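Ticket 671: Quarterly results export shows wrong operating profit
Product: Vidis reporting module
Opened: May 18, 2020
Status: Closed

Problem
The consolidated Q1 export for Nørgaard gives an operating profit of 362 million. The ledger total for the same period is 134 million. Revenue and net loss match the ledger. Only the consumer electronics division is affected.

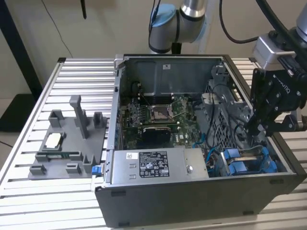 Checks done
1. Reran the export with the cache cleared. Same figure.
2. Compared the division mapping with the January version. 44 accounts had been moved to a new group code.
3. Ran the export without currency conversion. The figure was still too high – the exchange rate table is not the cause.

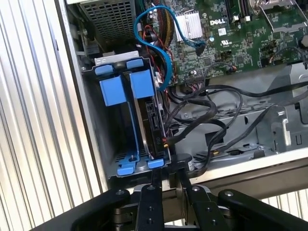
Reply from Zundemeck: We see the same thing on our side with the Cloltberg subsidiary. The moved accounts are summed under the old group code and again under the new one. Can you confirm that the old code is still active?

Confirmed. The old code has no end date, so the module reads both. Depreciation sits in a separate group and is not counted twice, and for that reason the error shows up as extra profit.
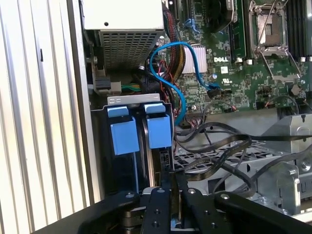
Fix
Set an end date on the old group code, rebuild the division totals, then run the export again. The corrected file gives 134 million and agrees with the ledger. Prior-year columns did not change.

Open item
The mapping screen should warn when an account belongs to two active groups – logged as a separate request.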